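Reviews > Kitchen storage > Baskets and caddies

Ludard small basket, teal: used as a glove station

The Ludard is a one-piece plastic basket, sold for cupboards, fridge shelves and worktops. I bought mine for a single job, which was to replace the torn cardboard dispenser our disposable gloves come in. We prepare a lot of raw meat and chillies, and a box of 300 gloves seldom keeps its shape past the first hundred.

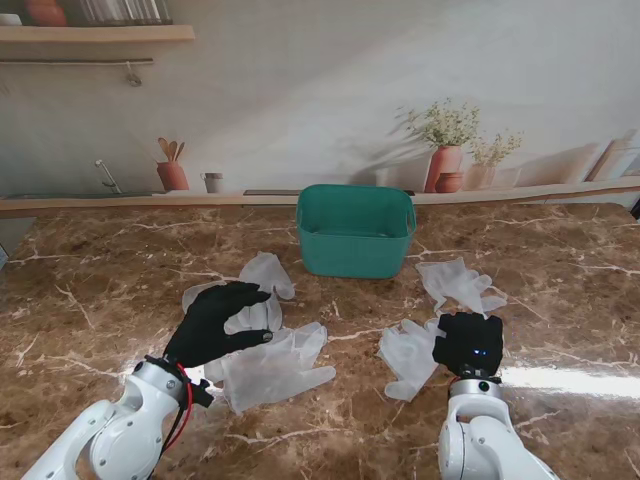 Capacity was the first thing I checked. Fladarance gloves, size medium, were taken out of the box and stacked flat with the cuffs to one end. The basket took 140 before the top layer sat level with the rim, and a few more if pressed. Gloves put in by the handful take up far more room, and tend to come out in twos. The thin translucent white sort never lies properly flat once handled; four of them dropped on the marble beside the basket occupy more worktop than the basket does. Anyone decanting a full box will need two baskets, or should keep the remainder in the carton.

The body is rectangular with rounded corners and a slight taper. The taper allows nesting, but the base is smaller than the rim, so the usable volume is less than the outside measurements suggest. The corners wipe out cleanly with a cloth and no residue collects in them. The floor is smooth enough that the bottom few gloves slide when the basket is tilted.

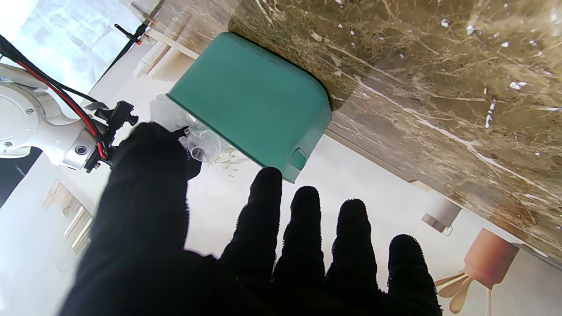

Side wall and moulded notch, lower corner.

The handle slot is a plain cut-out in the end wall. It takes four of my fingers to the second joint, without padding or a rolled edge. Carrying the basket full of gloves is no test of it. With 924 g of tinned tomatoes inside, the slot remained comfortable and the wall did not bow visibly. I would not use it for heavier goods. The slot also lets in flour and splashes, so a glove station should stand with that end turned away from the hob.

Stability on polished stone is moderate. The base has no feet, and an empty basket moves if knocked with an elbow. Two self-adhesive pads cured this on mine. The older Prokmont basket has rubber feet and stays put, though it is deeper, and reaching the last gloves in it is awkward. The Esposito caddy has a lid, which I found a nuisance with wet hands.

Colour has held after 16 washes by hand in warm water. I have not put it through the dishwasher.
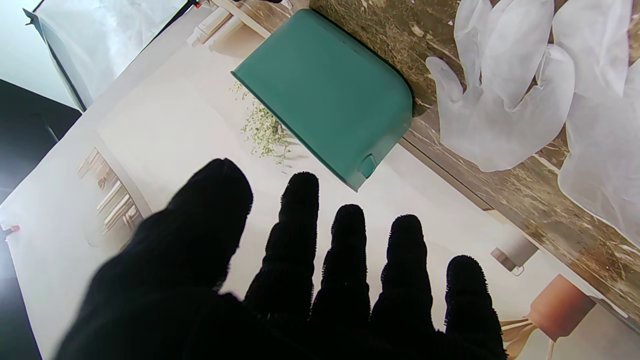 Mervyn Kershaw wrote in to disagree about the pads. He finds that they lift after a month on a worktop that is wiped down daily, and he uses a square of damp-proof shelf liner under the basket instead. He also stores his gloves cuff upwards in a row, like files, and says they come out singly that way. I have tried the upright method since. It works while the basket is at least half full, after which the row slumps and has to be propped with something.

Rating: four out of five for gloves, three for general storage. One mark lost for the bare base.

Last updated: May

Contact | Copyright notice | Back to top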